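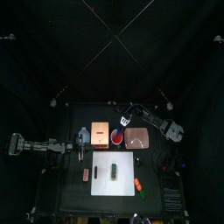 Rhonda Boychuk had one robot arm for a long time before she had a second one, and she says the second arm was four times the trouble.

"Two arms can hit each other!" she said, laughing, when we talked on May 19, 2018. "One arm can only hit the table."

She and Isabelle Poirier build in a shared workshop called Follar, where a bench costs them 300 dollars a month. The project goes by Olline. The goal is a pair of arms that can tidy a tabletop - pick up the markers, deal with the cup, put the eraser back where it lives.

"I love the boring objects," Boychuk said. "A marker rolls. An eraser drags. You learn so much from an eraser."

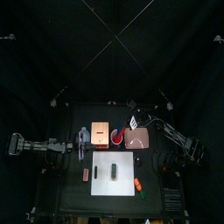
Poirier does most of the wiring and the frame. The black fabric was her idea, and she is still delighted with it. "Before that, every jacket on the coat rack looked like an object to the software. I sewed the first curtain in an evening and we went home happy for once."

Their log had reached 491 runs when we spoke. Boychuk reads it the way other people read box scores, and she can tell you what went wrong on run 21 (a loose screw in the wrist).
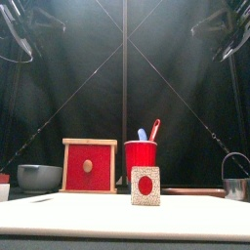 "People ask when it will be finished," Poirier said. "I want it handing things from one arm to the other by September. Then I want to rebuild the wrists, and Rhonda wants to redo all the cables."

"All of them," Boychuk said. "I already bought the zip ties."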